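아마추어 럭비 태클 높이 하향, 한 시즌 뛰어보신 분들 의견 궁금합니다

럭비좋아13
저희 리그가 태클 기준을 흉골 아래로 내린 지 한 시즌이 지났어요! 처음엔 저도 투덜댔는데 지금은 완전히 찬성 쪽입니다. 오프로드가 살아나니까 경기가 진짜 재밌어졌어요. 다른 팀은 어떠세요?

플랭커김
저는 반대요. 키 큰 선수들은 매번 허리를 접고 들어가야 하는데 그러다 상대 무릎에 머리를 박습니다. 우리 팀에서만 뇌진탕 2건 나왔어요.

Tadcombe_9번
팀 기록을 제가 맡고 있어서 숫자 남겨봅니다. 시즌 전체 태클 682회, 그중 하이태클 페널티가 105회. 전반기에 거의 몰려 있고 후반기엔 확 줄었어요. 적응하면 됩니다 ㅎㅎ

플랭커김
페널티가 준 거랑 안전해진 건 다른 얘기죠. 부상 기록은 따로 있나요?

Tadcombe_9번
아 그건 없네요. 인정합니다. 7월 합숙 때부터는 부상도 같이 적어볼게요.

럭비좋아13
오 그거 꼭 공유해주세요!! 저희는 Eetu Kettunen 코치님이 무릎 꿇고 시작하는 태클 드릴을 매 훈련 15분씩 시키는데 효과 좋습니다. 머리를 어느 쪽에 둘지부터 몸에 배더라고요.

스크럼장인
심판마다 기준이 달라서 그게 제일 문제 아닌가요. Obeidat 원정 때는 볼캐리어가 숙이고 들어온 것도 전부 페널티였어요. 룰 자체는 좋다고 봅니다.

플랭커김
그건 동의. 드릴은 저희도 해볼게요. 몇 명씩 하세요?

럭비좋아13
둘씩 짝지어서요. 처음엔 걷는 속도로만 하시고, 익숙해지면 5m 거리 두고 해보세요. 진짜 강추!

스크럼장인
오늘 저녁 8시 훈련에 바로 써먹겠습니다. 후기 올릴게요~ 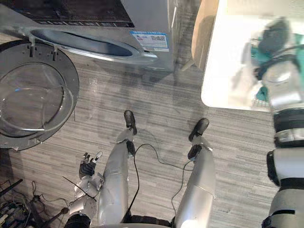
문 열어둔 드럼세탁기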